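Course notes > Robot Learning > Week 6: Cloth

Picking where to grab: notes for Friday's session

Okay, so last week we did rigid stuff, mugs and boxes, and everybody's pose estimator worked great. Cloth is where that falls apart. A mug has one pose. A hoodie on a bed has as many shapes as you care to imagine, and most of them hide the parts you want to hold. I'm going to talk you through the method we use in Dutis, our bedroom laundry project, because it's simple enough that you can rebuild it for the homework.

The whole thing runs on wrist views. We don't track the garment in the room at all, we just ask of each wrist image: if I close the fingers on this spot, what am I likely to get? 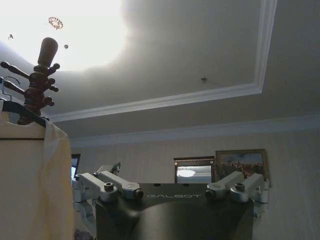 Wrist view, looking up past the coat rack.

Views like that one go in the training set too, labeled "no reach." I left them out of our first version and the scorer was wildly sure of itself whenever the wrist pointed somewhere odd. Please keep yours in!

Now the method. We cut each image into patches, and a small network gives every patch a score from 0 to 1. The labels come from 800 grasp attempts, each marked by hand as one layer, many layers, or miss. That's it, that's the data. I know 800 sounds tiny if you come from vision, but we cheat a bit by rotating and recoloring everything (see the Ueda handout for the augmentation code).

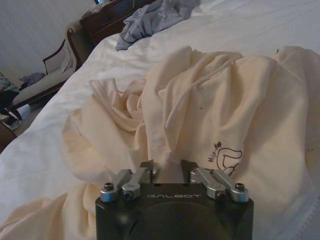 Layers are the part I care about most, so let me spend some time here. If you pinch a fold you can easily grab front and back together, and then your nice lift gives you a lump. Edges and seams tend to be safer than the middle of a bunch. Printed art is a trap, though. Look at the brown "Hip-Hop" lettering and the cartoon next to it, partly lost in a fold: to a network that is a lovely strong edge, and it has nothing to do with where the cloth ends. Same story with the white drawstring. Our early scorer adored drawstrings. We fixed most of this by painting random doodles onto the training images, which was the most fun I had all August.

Once you have a score map, you pick the best patch, move in, and look again before closing. The second look matters more than the network size does. We tried a bigger model (Eltovach, if you want to hunt for it in the repo) and it gained us less than one extra glance from close up.
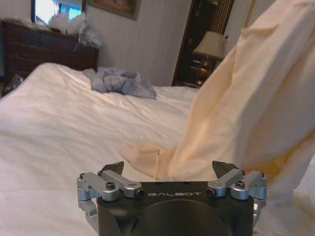 The second look is also where you decide between pinching and pulling. If the top score is under your threshold, don't pinch. Drag the cloth a little, then score again. We cap that at 20 drags per garment, and a run that hits the cap counts as a failure, so no quietly dropping those from your tables.

On to results. We held out 140 attempts on garments the scorer never saw in training. The patch scorer with the second look beat the single-look version, and both beat our "grab the highest point" baseline. Pale cloth on pale bedding stayed the hardest case by a mile. 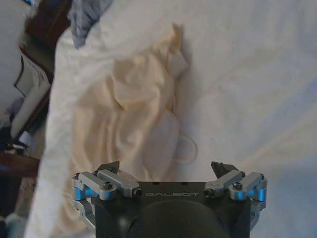
The reason is contrast, mostly. The score map goes mushy when garment and sheet are nearly the same color, and shadows end up doing the work that color does elsewhere. Depth would help, and one group last year tried it with Amau's sensor code, but thin cloth lying flat barely shows up in depth either. If you want a final project, there's one sitting right there.

Homework: train the scorer on the 500-image starter set, run it with and without the doodle trick, and bring me your three worst misses. I'd much sooner see those than your best score. Submit by 5 pm Friday.

Tagged: cloth, grasping, wrist cameras
6 comments | 14 shares

Recent in this course
Week 5: Pose estimation for rigid objects
Ueda handout: image augmentation
Week 4: Calibrating a wrist camera
How to write up a failed run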